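Search this site Search

What the chalkboard was for

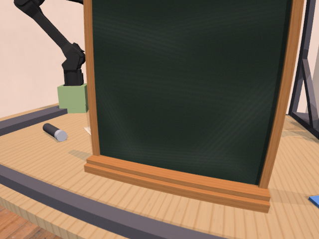

The simulated cell, with the arm down on the green cube behind the board.

I have worked at Drelstead for a good long while now, long enough to have packed sample kits in three different rooms and to have opinions about tape. So when the company told us in May that the kit line was going to get an arm, I think people expected me to be the one standing in the doorway with my arms folded. I was, a little. I have softened since, and I wanted to write down how that happened before I forget what it felt like at the start.

For anyone who wandered in from the recipe side of this blog, a quick word about what we do. We put together classroom and craft kits. A kit goes out in a box with a tray, and the tray has pockets, and every pocket has to have the right small thing in it. Blocks, cylinders, little cards, that sort of stuff. The catalog has 1366 items in it (I had to look that up, and then I had to go lie down) and on an ordinary shift each of us would build up to 78 trays. It's pleasant work with the right people beside you and very hard work on your wrists.

The arm itself was bought through a small outfit called Dredico, and before anything got bolted to anything, they set up a simulation. I hadn't known that was a thing you could do. You get a table on a screen, and a black arm, and some blocks, and you try your ideas out on that. Nothing gets dented and you can start over as often as you please. They put it on the big monitor in the lunchroom, which was either very clever or just the only free outlet, and so for a couple of weeks we ate our sandwiches in front of a robot picking up a green cube.

I can't tell you how quickly a room full of packers turns into a room full of critics. We had thoughts about the speed. We had thoughts about how it came down on things. The woman across from me, who has the best hands in the building, said it moved like somebody trying to put a sleeping baby down, and after that I couldn't see it any other way.

Then there was the chalkboard. Now, a chalkboard is a real item in our catalog, a nice wooden one that stands up by itself, and it goes in the biggest of the school kits. The Dredico folks dropped one into the simulation because we had complained, loudly and over soup, that their table was far too tidy. Real tables at Drelstead have things standing on them. You reach around something all day long. Your elbow learns where the tall stuff is, and you stop noticing that you're doing it at all.

So in went the board, big and dark green and blank, and from where we sat it hid most of the middle of the table. I remember squinting at the monitor, wanting to lean to one side to see past it. And I thought, well, there it is, that's the job. The picking up is the easy part. The job is knowing what's behind the chalkboard without having to look.

I said so at the next meeting, in a lot more words than that, and to my surprise somebody wrote it down. After that they started asking us things. What do you move first? What do you never set down on its side, on account of it rolling? If there's a scrap of paper on the table, do you clear it or work around it? (Clear it. Always clear it. It will end up in a tray and then a teacher will call.) I had been doing this work for years and had never once been asked how, and I was embarrassed by how much I liked it. I went home and talked about scraps of paper all through dinner.

I don't want to make it sound like everything is rosy, because it isn't. There used to be 3 of us at the bench I work at, and now there are 2 and the arm. The third didn't lose her job – she moved over to returns, and she'll tell you she prefers it – but I miss having her at my elbow, and no amount of saved wrist makes up for the conversation. The bench is quieter. I used to know everything about everybody by ten in the morning. Now I have to walk over to returns on my break and get the news there, which is good for my step count, I suppose.

The pace is different too, and that took some getting used to. When it was all people, the line breathed. Somebody would slow down and somebody else would pick it up, and you'd feel it happen without a word. The arm goes at the speed it goes at. We asked for a way to pause it from the bench without calling a supervisor, and it took longer than it should have, but we got it, and that one button did more for the mood than the doughnuts did. If your workplace is heading down this road, ask about the button early.

What I do now is more looking than lifting. The arm handles the plain blocks, and I do the fiddly pockets and check the trays before they're closed. My hands hurt less at night. I've started knitting again, and there's a yellow cardigan with one sleeve to prove it. On the other hand my eyes are tired in a way they never used to be, and I've asked for a better lamp. We'll see about the lamp.

There's talk of a second arm for the Plestine order, which is a big one, and of the new software, Sembiring, that would let us set up the practice table on the screen ourselves and try out a layout before the kits change. I put my name down to learn it. Me! I still print out my driving directions. But I'd like to be the one who decides where the tall things stand, and I already have a list going on the back of an envelope. The chalkboard is at the top of it, and under that it says lamp, twice.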